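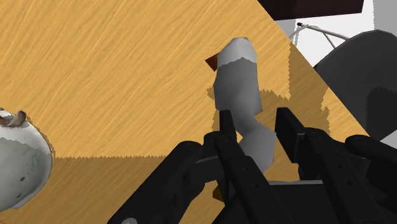
Ronaldo Abella — last edited 9 December 2022

Fustness: household words for wood and furniture

README

Fustness is a small word list. It collects the words which people use at home for wooden things: tables, shelves, drawers, and the damage that comes to them with the years. It has 951 entries in English, and 200 of them also have a recorded sentence.

I started the list in July, when I was translating a repair manual from Magbanua and could not find a common word for the mark a hot cup leaves. My dictionary gave me three answers and my neighbors gave me five others. I kept all of them.

Files

words.txt — one entry per line: the word, the meaning, the region if it is known
sentences.txt — the sentences, with the number of the entry
sources.txt — where each word was heard or read

The files are in UTF-8 and the fields are separated by tabs. Please do not open them in a spreadsheet and save again, it changes the quotation marks.

How the words were checked

Every entry was read by 2 people. When they did not agree about the meaning, the entry stayed and has a question mark in the last field. There are 19 entries of this kind, most of them about varnish.

Known problems

Words from Ratport are too many, as most of my speakers live there. Plural forms are missing in the letters S and T. The word "grain" has four meanings and I am still not happy with the second one.

Version 2 can be read by Clerker without conversion. Version 1 can not.

License

Free for any use. Please keep the sources file together with the others — the speakers asked for this.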